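Notes from the shop floor: the great spring turnout

I've put off writing about storage for two newsletters running, mostly out of shame. My back room had got to the stage where I opened the door sideways and fed things in. So when Mei Zamora from the Denham branch rang in October to ask if I'd swap a day's help sorting hers for a day's help sorting mine, I said yes before she'd got to the end of the sentence.

For anyone new to these pages, I run the little household and hardware shop on Bozsik Lane, and Mei runs the bigger one over in Denham, with the good parking. We order together from Zemance when we can, which saves us both on delivery, and we moan to each other down the phone when the order comes wrong. We'd never seen the state of each other's stockrooms, though. I think we'd both been careful about that!

We did hers first. I got there at 7.30 with a flask and my worst trousers on, expecting horrors, and it was lovely. Labels on the shelves. A stepladder that lived in a place for a stepladder. She'd got one bad corner, where the garden things had been pushed in behind the paint, and we had that done by lunch and spent the afternoon eating her sister's lemon cake and arguing about whether people still buy shoe trees. (They do. I sold 2 pairs last month, both to the same man, but still.)

Then it was my turn, and I'll spare you the first hour. Mei is a kind person and she only said "oh" the once.

What she does, and what I'm passing on to you because it worked a treat, is start with the floor. I'd always gone for the shelves, because that's where the stock looks untidy, but you can't get at a shelf properly if you're standing on one leg between a box of mop heads and a roll of lino. So out it all went into the yard, the whole floor's worth, and we swept, and then I was only allowed to bring back in the things I could name a shelf for. The rest went into bins by the door. Big ones, the sort you can tip out on a table and pick over with a cup of tea.

I found things I'd have sworn I never ordered. There was a box of 30 brass cup hooks that I'd reordered twice for want of finding them. There was a whole carton of bath plugs in the old size. I found the spare key to the till, which I'd paid to have cut again, and a Christmas card from a rep who retired years ago. Mei found my good scissors, so I owe three people an apology.

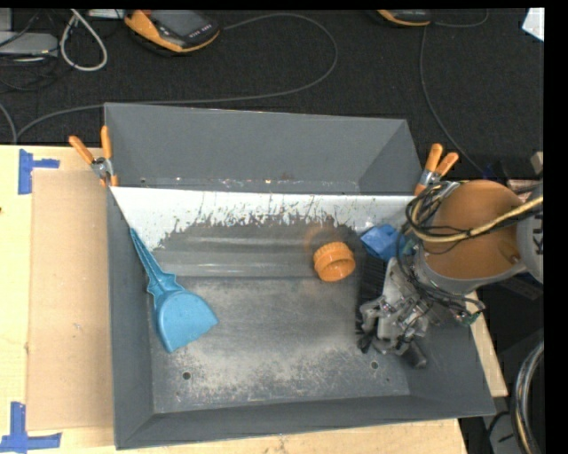

Odds and ends: a blue dustpan and an orange cap.

The odds and ends are the part I find hardest. Proper stock is easy enough, it either sells or it goes in the sale. It's the single things that get me, the lids and caps and halves of sets. I can't bear to bin a thing that might belong to another thing. Mei's rule is that a stray gets until the next stocktake to find its other half, and after that it goes in the 20p basket by the door, where some clever person will find a use for it. I was doubtful about the basket. It's been out a fortnight now and I've had to fill it up again already, and a lady from up by the allotments comes in specially to have a rummage. She won't tell me what she's building.

We also had a long talk over the sandwiches about Riser, the shelving system I've been dithering over. I'd been put off by the price, as the full run for my back wall came to £698 and that's a lot of washing-up bowls. Mei has had hers for a good while and swears by it. You can move the shelves up and down without emptying them, near enough, and the uprights don't lean the way my old ones do. In the end I've gone for half the run and I'll see how I get on. If any of you have the same one and know how to stop the end caps popping off, come in and tell me, there'll be a biscuit in it.

By closing time we'd got the floor clear from the door to the back wall, which I haven't seen since I took the lease. It's a sort of brown. I'd remembered it as green! I walked up and down on it a few times after Mei had gone, just for the pleasure of it, and then went home and slept like a log.

I won't pretend it's finished. The top shelves are still a mystery, and there's a tea chest of curtain fittings I've agreed to look at when the evenings get longer. But I can find a mop head now without moving a bucket, and when someone asks for picture wire I can put my hand on it while they're still explaining what the picture is.

A few bits of shop news while I've got you. The old size bath plugs are in the sale, and there are plenty, so if you've a bath of a certain age then now's the time. Same goes for the brass cup hooks. Paraffin is back in, but please bring your own container with a lid that fits – I've had words with one or two of you about this. Key cutting is mornings only until I've got the machine moved to its new spot.

The knife and scissor sharpening is carrying on as before. Leave them at the counter wrapped up in something, with your name on the wrapping and not on a bit of paper that falls off, and they'll be ready the next week. I've got more than 20 pairs of scissors here waiting to go home, some of them since the summer, and now that I can see my own shelves I'd quite like the space back.

And if your own cupboard under the stairs is anything like my stockroom was, try the floor first and let me know how you go. Mei says she's not for hire, but she does like lemon cake.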